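Where Things Go: A Study of Kitchen Storage in Small Rental Apartments

Final report, Housing and Interiors Studio
Hortensia Arancibia, Joaquín Toledo, Celeste Quezada
Project advisor: Darlene Thibodeau
Submitted Jul 6, 2023

1. Background

The Faston Street building was put up as a hotel and turned into apartments later. Most of the kitchens were fitted into what used to be a closet and part of a hallway. Tenants have complained for years that there is no good place to keep pots, dry food and cleaning supplies. Our project looked at how people in these apartments use the storage they have and what changes a landlord could make without moving walls or pipes.

We started in December with a reading list from our advisor. Much of the writing on kitchen planning assumes a house with a separate kitchen and a family of four. We found less on renters living alone or in pairs, who cannot drill into the walls and who may move again within a year.

2. Method

We visited 8 apartments. At each one we drew a floor plan, measured the cabinets and asked the tenant to keep a cooking diary for 5 days. In the diary they wrote down what they took out, where it came from and where it went back. Aldana Painemal, who manages the building, let us measure a vacant unit on the second floor so that we could check our drawings without bothering anyone.

Two of the diaries came back with only a couple of entries. We kept them in the study but did not use them for the section on daily use.

Interviews were done in the tenant's kitchen and lasted as long as the tenant wanted. Celeste took notes by hand. We had planned to record them, but several tenants said no and we decided to treat everyone the same way.

3. Findings

Base cabinets with doors were the least liked part of every kitchen. Tenants had to kneel to see the back shelf, and the things stored there were mostly things they had forgotten owning. One tenant found a waffle iron during our visit that she had replaced the year before.

Drawers were liked much better. A full-extension drawer shows everything in it at once, and the diaries show that items kept in drawers were put back in the same place more often than items kept on shelves. The exception was the shallow drawer under the counter, which in most apartments had filled up with batteries, takeout menus and tape. 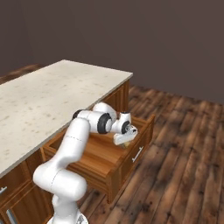 Counter space came up in every interview, even though we did not ask about it directly. People with short counters used the stove top as a shelf and had to clear it before cooking. Three tenants had bought a rolling cart to get around this. The carts worked well enough but blocked the way to the bathroom when they were in use.

Upper cabinets were a problem for shorter tenants. The top shelf is too high for anyone without a stool, and there is nowhere to keep a stool.

4. Costs

We asked two suppliers, Vislow and Carnari, for prices on replacing the base cabinet doors and shelves with drawer units. Carnari did not make a unit narrow enough. Vislow could do it, and with labor the price for one apartment came to more than $2,000. Aldana told us the owner would be unlikely to pay that for every unit at the same time, but might do it when an apartment is between tenants.

A cheaper choice is a pull-out tray that screws to the existing shelf. These need no new cabinet, and the old doors stay on.

5. Recommendations

Fit pull-out trays in the base cabinets first. Replace them with drawers when a unit is empty and due for new flooring anyway. Lower the upper cabinets by 3 inches where the outlet positions allow it. Add one hook rail beside the stove, which tenants asked for and which they are not allowed to install themselves.

6. Limits of the study

All of our apartments are in one building, and the tenants who agreed to take part were mostly people who cook often. Somebody who eats out every night would probably give different answers. We also did not get to test the trays. Joaquín built a sample in the wood shop, but the slides we ordered were the wrong length and the right ones arrived after our last visit.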